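Measuring moisture in cardboard, part 2

The cheap pin meter I bought in January is calibrated for softwood, so its readings on corrugated board are only good for comparing one sheet with another. For a proper figure I went back to weighing. A sample is cut, weighed, dried in the oven at low heat until the weight stops falling, and weighed again. The loss divided by the dry weight gives the moisture content.

I tested 11 samples from two suppliers, Zinura and Fröhlich, each cut to the same size. The Zinura board came up from the cellar at 132 g and was still losing weight after two hours. I gave every sample a further 30 minutes and stopped when two readings matched.

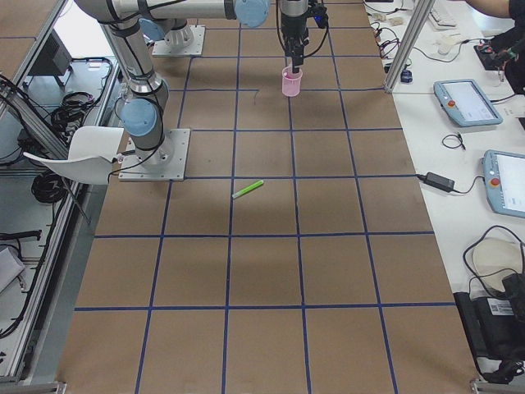 A work table with a light brown, cardboard-like top, taped into a grid.

The cellar sheets had a visible bow across the flutes. One liner takes up water faster than the other and grows slightly, and the sheet curls away from the damp side. Stacking them flat under a weight reduced the bow but did not remove it. Storing them upright made it worse.

The Wullico scales drift when the heating comes on, so I now zero them before each reading. Next I will repeat the test with sheets kept in the spare room, using the same oven setting and a fresh batch from Fröhlich.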